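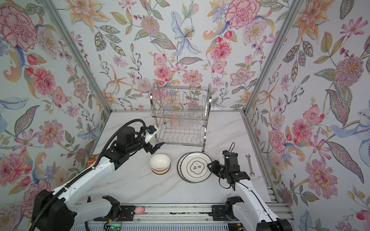 Tilby Pet Sitting Network - Progress Report to Saragih Fund
10 Nov 2023
Prepared by Viorica Dumitrescu

1. Reporting period

Covers work from August to the end of October under the second grant payment. The first payment was closed out in the previous report.

2. Sitter registration

The Predimdale register now lists 45 approved sitters against a target of 90. Applications slowed in September while the reference check was moved from paper to the online form. Eight applications are open. Five are waiting on a second reference and three on a home visit.

Home visits are carried out by Rizal Setiawan and Glenys Gilchrist. Each visit covers fencing, door and gate latches, storage of medicines and cleaning products, and separation of resident animals from guests. The checklist was revised in August to add a line on cats kept indoors.

3. Bookings

Owners made 300 bookings in the period. Most were day care for a single dog. Overnight stays remain limited to sitters who have completed the first aid module - this rule will stay in place through the winter.

Cat and small animal bookings are still low. The booking form lists them under "other", and owners have told us they did not find the option. Boris Gajdoš will split the menu in the next site update.

4. Incidents

One dog slipped its collar at handover and was recovered the same afternoon, unhurt. The handover procedure now requires the lead to be attached before the door is opened. No insurance claims were made.

5. Budget

Spending is within the approved lines except for training, which is over. The Cavetti booking software was renewed for a year at the existing rate. We request permission to move the unspent print budget to training.

6. Next period

- Clear the open applications
- Run two first aid sessions
- Release the revised booking menu
- Send the owner survey, with results to Ama Aryee before the next payment request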